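Two arms and a drinks menu: a visit to the Zosura lab

January 8, 2024
Filed under: Visits

I have sat through enough robot bartender demos to arrive at this one in a bad mood. Most of them are playback. Someone records the motions, the glass goes on a taped cross, and if you slide it an inch to the left the robot pours onto the table with complete confidence. Zosura, which has a floor in a converted print works in Grivevdale, says its software does something else, and invited a few of us over to look.

The product is called Hokura. It has a learned policy for the arm motions and a planner on top, named Chukwu, that decides which step comes next. Nelu Toma, who runs the controls side, talked us through the training set: 939 demonstrations of drink mixing, all done by teleoperation on the same pair of arms. The planner had a slide. I asked for less slide and more table, and to his credit he closed the deck and we went over.
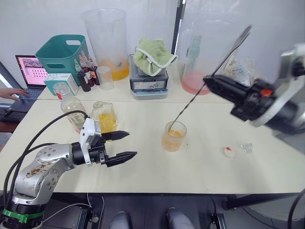 My first question was what happens between steps, because that is where these systems usually fall apart. A spoon in a glass is a contact problem. The arm can't see much of the tip once it is in the drink, and a small error in the grip turns into a large one at the far end of a long handle. Toma said the policy predicts short chunks of motion and throws away most of each chunk when a new camera reading comes in. Fine, but a lot of people do that. What I wanted was the failure log, and we got part of it: 60 full runs from the previous week, with the reason for each stop typed in by hand. No totals. I was told the categories were still being argued over.

The entries I read were more useful than the talk. "Stirred, did not notice glass had moved." "Planner marked pour done, pour not done." That second one came up several times on the pages I was shown, and it worries me more than any dropped spoon. Chukwu decides a step is finished from the wrist and head cameras plus joint readings. There is no scale under the glass. Clear bottles and clear glasses are about the worst thing you can ask a camera to judge, and I said so.

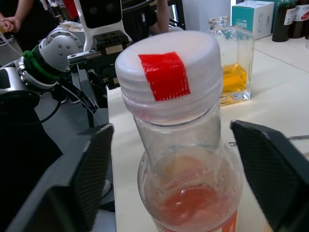
Toma's answer was that the wrist views carry most of the weight for grasping, and that a separate check for liquid level is planned for March. I'd like to see it before I believe it. He also said the policy handles containers it was not trained on, but when I asked which ones, the list had 4 items and two of them were bottles of nearly the same shape.

Some things I did like. The replay tool is very good: you can scrub through a run with both wrist views, the planner state and the commanded joint positions on one timeline, and it kept up on an ordinary laptop. Retries are written out as plain rules that you can open and edit, which I prefer to a network deciding on its own to have another go. And when I asked about speed, Toma gave me the slow number first, a control delay of roughly 2000 milliseconds when the planner is called in mid-motion. They hide it by calling ahead. He did not claim it was solved.

I left without a drink and without an opinion on the taste. I have asked for the complete log with the stop reasons counted, and for one run where a visitor picks the bottles. Toma said yes to the first and "probably" to the second.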